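Library > Repair and Maintenance Trades > Chapter 4: Joints, Contact and Heat

Chapter 4
Surfaces in Contact

A great deal of maintenance work consists of bringing two surfaces together and keeping them that way. A pipe flange is bolted to its neighbor, a bearing is pressed into its housing, a stove plate is set down on its burner ring. On a drawing, each pair of surfaces meets along a clean line. In the workshop the line does not exist. Every machined face carries ridges left by the tool that cut it, and when two such faces are pressed together they touch only at the tops of the ridges. The rest of the area is a thin gap, filled with whatever happens to be present: air, water, oil, scale or dirt.

This chapter is concerned with that gap. Chapter 3 treated the parts themselves, their materials and their tolerances. The present chapter asks what passes between one part and the next, and what a technician can do to encourage or prevent its passage. Three kinds of passage will be considered in turn. The first is the passage of fluids, which is the subject of gaskets and seals (Sections 4.2 to 4.4). The second is the passage of force, treated under clamping and torque (Section 4.5). The third is the passage of heat, which occupies the remainder of the chapter.

4.1 An example from the Dromthorpe pumping station

The station at Dromthorpe lifts water from a settling basin to a hillside reservoir. Its main pump was supplied by Vaher and is driven by an electric motor of 48 kilowatts through a coupling and a short shaft. During its second February in service, the pump began to lose water at the joint between the casing and its cover. The station crew tightened the cover bolts. The leak grew smaller for two days and then returned.

When the cover was lifted, both faces were found to be sound. The gasket, however, had been replaced during the autumn shutdown with one cut from thicker sheet, and its inner edge had been squeezed into the bore. Tightening the bolts had pressed the gasket further out of place. A new gasket of the correct thickness was cut, the faces were cleaned with a brass scraper and a solvent cloth, and the bolts were drawn up in a crossing pattern in three stages. The joint has remained dry.

The example shows how closely the three kinds of passage are related. The fault appeared as a leak, but its cause lay in the way force was carried across the joint. Students should read the case again after completing Section 4.5 and should be able to say why the first repair seemed for a time to succeed.
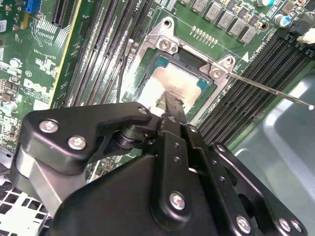
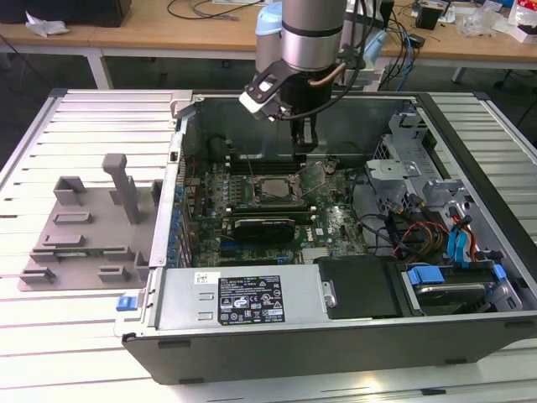

Heat crosses a joint less readily than it travels through solid metal. Where two bare faces are bolted together, most of the heat must find its way through the few points of true contact, and the still air between those points acts as a blanket. The usual remedy is to fill the gap with a soft material that carries heat better than air does. The same practice is followed at every scale, from the mounting plates of large motor drives to the processor of a desktop computer, where a pale gray residue of thermal paste may remain on the top of the part. Old filler of any kind should be removed completely before a joint is made again. Dried material holds the faces apart and adds to the gap that the fresh layer is required to fill.

The quantity of filler deserves attention. It is a common error to suppose that a thick layer will perform better than a thin one. Filler carries heat better than air but much less well than metal, and its only proper place is in the hollows where metal cannot touch metal. A layer that keeps the high points from meeting has been applied too generously.

Manufacturers differ in their instructions. The Gadov company, whose heating plates are used in commercial laundries, calls for a film spread evenly with a flat blade. Tremau, a maker of drying cabinets, supplies a precut pad for each model and does not permit paste at all, on the grounds that its cabinets are opened for inspection every 2000 hours and a pad may be changed without scraping. Both methods are acceptable in their own setting. The technician is expected to follow the instructions for the equipment at hand and to record the material used.

Temperature also affects the choice. A filler rated for service at 200 degrees may harden or separate when held above that figure, and the joint will then run hotter still. Where the rating of an existing filler is unknown, it should be treated as unsuitable and replaced.

Before you begin

Readers should be familiar with the use of the feeler gauge and the straightedge (Section 2.6) and with the cleaning of metal faces (Section 3.8). The first exercise requires two steel plates, each 10 millimeters thick, a clamp, and a surface thermometer. Plates from the exercise in Chapter 3 may be used again, provided that their faces have not been scratched. Measurements taken with the bare plates should be kept, as they will be compared in Section 4.9 with those taken after a filler has been applied.

Section 4.2 begins with the flat gasket, the oldest and simplest of the seals in general use.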